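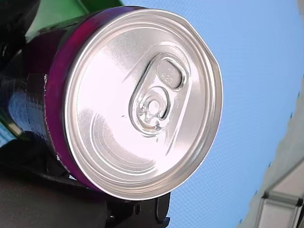

Page last changed: Monday, 16:42

Patum user forum > Batch processing > Scanned documents

Topic: Blank page removal deletes pages that are not blank

kettlewick
I hope this is the correct section. We use Patum to clean our scanned delivery papers before they go into the archive. The papers are scanned on both sides, so every second page is usually empty, and I have the step "Remove blank pages" in the batch with the sensitivity on Medium.

In November we processed one large folder of 2,229 pages. Last week a colleague searched for a signed receipt and found only the front side. The back, with the signature, was gone. I took the original scan and ran it again, and the same page was removed again. The signature is in pencil and quite pale, but a person can see it without difficulty.

I have now put the sensitivity on Low. The signature stays, but many empty pages stay also, because our paper is thin and the text from the front shines through. Is there a setting between Low and Medium? And is there a way to get a list of the pages which were removed?

tarn_and_fell
There is. Open the step, click on the small arrow beside the sensitivity field and choose Custom. Then you get a value for "ink coverage" and a second one for "margin to ignore". Medium ignores a fairly wide margin, and if your signature is near the bottom of the page it may not be counted at all.

Where on the page is the signature?

kettlewick
Thank you, I did not see this arrow. The signature is at the bottom, near the right corner. So it can be that the program never looked at it.

I will try a smaller margin and write here what happens.

oddparcel
I would not use automatic removal for signed papers at all. Sorry if this sounds hard. An empty page costs you almost nothing in the archive, and a lost signature can cost you a lot. We switched the step off two years ago and I have not missed it one time.

tarn_and_fell
I don't agree, oddparcel. If half of all pages are empty, the people who read the files have to click through them every day. In our office they started to skip pages, and then they skipped also the pages with notes on them. The step is useful when it is set up well.

oddparcel
Then teach the people. Or scan one-sided papers as one-sided.

tarn_and_fell
You can't know in advance which ones have a back. This is the whole difficulty with delivery papers.

mossgate
A question from the side: which version are you all on? I have Patum 4 and there is no Custom entry, only Low, Medium and High. The arrow is there but it opens the help text.

tarn_and_fell
Do you have the profile editor in simple view? Switch it to full view (the menu View, at the very bottom) and open the step again. The simple view hides Custom. It also hides the log options, which kettlewick will need.

mossgate
That was it. Thank you. It would be kind of the makers to write this in the help text.

kettlewick
I am back with results. I made a test folder with papers that I know well: signed backs, really empty backs, and backs where the front shines through.

With the margin set to zero, all signatures stay. But now nearly all empty pages stay as well. When I look at them closely, I find a thin dark line along one long side. I think it comes from the scanner, where the edge of the paper makes a shadow. With a margin of 4 mm the line is ignored and the signatures are still counted.

The papers with text shining through are a different matter. When I raise the ink coverage value until they are removed, I lose one of the pencil signatures again.

plainfolio
Do you scan in colour or grey? For text that shines through you should correct the background before the blank page test and not after it. In Patum the steps run from top to bottom, so move "Lighten background" above "Remove blank pages". The shine-through is usually a flat light grey and it goes away. Pencil is thin, but it is darker than that.

Please test it with your palest signature first. Lighten background has its own strength setting, and on strong it will eat pencil too.

kettlewick
We scan in grey. The steps were in the wrong order, I see it now. I had "Lighten background" as the last one, because I thought about it as something for the eye only.

oddparcel
And this is exactly what I mean. Now you have three settings which all must be right together, and when somebody changes the scanner, it starts again from the beginning.

plainfolio
That is fair. But you can protect yourself. In the same step there is an option "Move to folder" in place of "Delete". The pages which are judged blank are then written to a separate PDF, with the original file name and page number in the bookmark. I let it run like this for 12 weeks and looked through that PDF every Friday as small thumbnails. It goes quickly, a page with something on it catches the eye. After that I trusted the values.

kettlewick
This would also answer my second question, about the list. Does the bookmark show the page number from before or from after the removal?

plainfolio
From before. If you have a step that splits the document earlier in the batch, then it is the number inside the split part, and this is a little confusing. You can write the full path into the log as well: Options, Log, "Write one line per page". The log becomes long but it is plain text.

hobnail_jar
We had the same trouble and moved to Tarar for this one task. It does not measure the ink, it looks for shapes, so a shadow line is not a problem. We run it before Patum with a watched folder. I can't say that it is better in everything. It is slow, and it was unhappy with our files over 700 pages, so we split them first.

mossgate
Does Tarar keep the text layer? I tried it some time ago and the files came out without searchable text.

hobnail_jar
You are right, it does not, at least not in the edition we have. For us it doesn't matter, we do the text recognition afterwards in Patum. If your files already have a text layer, I would not recommend it.

By the way, this leads to one more thing to check. If text recognition runs before the blank page step, you can tick "Keep pages with recognised text". It does not help with signatures, but it saves pages with one short typed line, for example a stamp number.

tarn_and_fell
Careful with this tick. With shine-through the recognition sometimes finds "words" in the mirrored text, and then the page is kept for nothing. I had backs with text layers like "lI rn . j". I switched it off again.

hobnail_jar
I have not seen this, but our paper is thicker. Then it depends on the paper.

kettlewick
Second report. The order of my steps is now:

Straighten pages
Lighten background, strength light
Remove blank pages, Custom, margin 4 mm, moved to folder
Text recognition
Save as PDF/A

On the test folder all signed backs are kept. From the shine-through pages a few remain, and I can live with them. I also ran the November folder again from the original scans, into a new place, and I am comparing it with the archive. Until now I have found other missing backs, mostly with pencil notes about damaged boxes. I am very glad that the raw scans were not deleted.

oddparcel
Good that you have the raw scans. How long do you keep them?

kettlewick
Until now there was no rule, they were simply still on the drive. I have asked that we make one.

mossgate
One question about saving, if it is allowed in this topic. When you replace the archived files with the corrected ones, do you keep the same file name? Our archive is in Plomia and it refuses a second file with the same name, even when the content is different.

plainfolio
In Plomia you have to check the file in as a new version. Don't upload it as a new document. The old version stays visible in the history. If you have many of them, there is an import with a table, where the first column is the document number and the second is the path of the new file. Try it with two or three files before you do all. The first time I had the columns in the wrong order and the import did not complain, it only did nothing.

mossgate
Thank you, I will try the table on Monday.

kettlewick
We are not using Plomia, only folders on a server. I put the corrected files beside the old ones with the ending _v2 and a short text file which says why.

tarn_and_fell
kettlewick, one more small thing about your list. Put "Straighten pages" after "Remove blank pages" if the batch is slow. Straightening an empty page takes as long as a full one, and on an empty page it has no text lines to hold on to, so it can turn it by a few degrees and bring the dark edge further into the page. Then your margin is too small.

kettlewick
I did not think of that. There are in fact some turned pages among those that remained. I will change it and run the test folder again tonight.

kettlewick
Changed. Most of the remaining shine-through pages are now in the separate PDF, and the signatures are all still there. I leave the topic open, in case somebody knows how to save this as a profile for the whole team. At the moment each of us has to enter the values by hand.

plainfolio
File, Export profile, and tick "Include custom values". Without the tick it exports Custom as Medium.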